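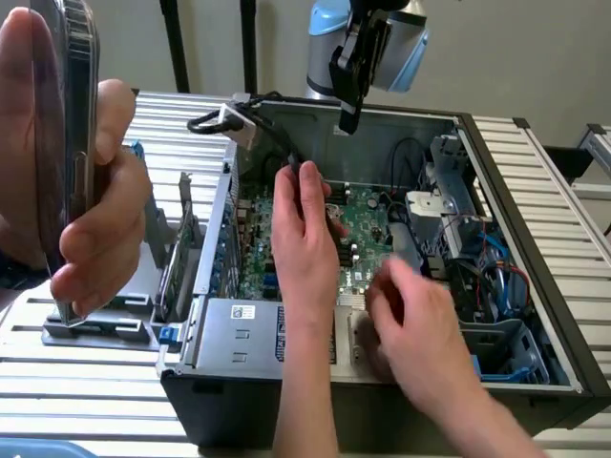

Desktop tower with the side panel removed.

Bench technician (part-time), Dometti, Fedton

Dometti refurbishes office computers for schools and libraries. The post covers intake testing, parts replacement, disk erasure and stock records. Hours are 10 per week, with one early start.

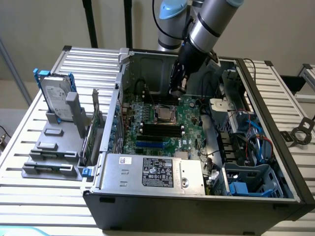 Applicants need 3 years of repair work or an equivalent certificate, and must be able to lift a full-size tower unaided. Training in our stock system is given on site – no prior knowledge is assumed. The contract runs to the end of March and may be extended.

Send a CV, quoting reference 121, by 2021-07-31.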